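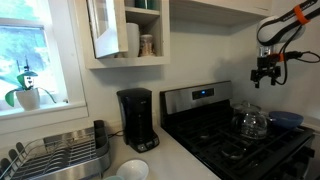
Lodon Street Rental, Unit 33
Move-in readiness checklist, with comments
Walked by: Folasade Shehu
Copy to: Halima Iyamu, owner
Date: 2020-08-19

Marks used: OK, FIX (before keys change hands), WATCH (look again at the next walk), N/A. Comments are mine and are not legal advice, though they have been treated as such in the past.

ENTRY AND HALL

1. Front door closes and latches without force. FIX
Latches fine if you lift the knob and lean. The last tenant wrote this technique on a sticky note, which I have removed. Strike plate needs to come down a hair.

2. Deadbolt turns from inside without a key. OK

3. House number readable from the street. WATCH
The 1 in 1237 is hanging by its lower nail and could pass for a dash. A fire crew would work it out. A pizza would not.

4. Hall smoke alarm sounds on test. OK
Very much OK. The dog downstairs agrees.

5. Alarm under ten years old. FIX
Date on the back has been painted over, along with the rest of the back. Replace it.

STAIRS

6. Handrail firm along its full length. FIX
Firm for the first two brackets. After that it's more of a suggestion. Third bracket is screwed into plaster and optimism; move it to the stud.

7. Treads sound, no loose edges. OK
Fourth one squeaks. Squeaking isn't on the form.

8. Light works from both switches. OK
As of June it worked from neither, so credit where due.

KITCHEN

9. Outlets near sink trip on test and reset. OK
Tested twice. The reset button is stiff and wants a thumbnail.

10. Range burners light, knobs turn off fully. OK

11. Range anti-tip bracket installed. FIX
Bracket located in the drawer, still in its bag, with the instructions. That's storage.

12. Extinguisher mounted, charged and reachable. WATCH
Charged, yes. Mounted inside the broom closet behind the broom, the other broom, and a box marked Ganard in Halima's handwriting. Please clear a path or move the hook.

13. No leaks under sink. OK
Dry on paper towel after ten minutes of running water. The bucket under there can retire.

BATHROOM

14. Hot water at tap no higher than 120. OK
Read 100 on my first try, which is safe and also a lukewarm shower. Turned the heater up a notch and got 118.

15. Fan moves air. WATCH
Holds up one square of tissue. Drops it when the wind is from the west.

16. Tub has a non-slip surface. FIX
There are daisies. There used to be more daisies. Scrape off the survivors and put down a mat.

BEDROOMS

17. Each bedroom window opens enough to climb out. FIX
Back bedroom is painted shut. Front bedroom opens and then closes by itself with real conviction. Sash cord on the left is gone.

18. Sill height 44 inches or less. OK
Back bedroom measures 43. I measured it three times, since Halima asked whether I was sure.

19. Carbon monoxide alarm outside sleeping area. OK
New. Someone has left the plastic film on the front; peel it.

BASEMENT

20. Electrical panel reachable and labeled. WATCH
Reachable. Labels read "lights," "other lights," "Ondora" and "no." I don't know what Ondora is and neither does Halima. Breaker is on. Have Magnusson trace it when they come for the furnace.

21. Furnace filter changed. FIX
The old one has fur.

22. Nothing stored within three feet of water heater. FIX
One artificial tree, one sled, one bag of something soft.

SUMMARY

Items 5, 6, 11 and 17 hold up the keys. The rest of the FIX list can be done in an afternoon by anybody with a drill and a trash bag. I'll come back for the second walk when Halima tells me the rail is up, and I will be leaning on it.

F. Shehu

Added by H. Iyamu: Box is moved. The tree is staying until I find out whose it is.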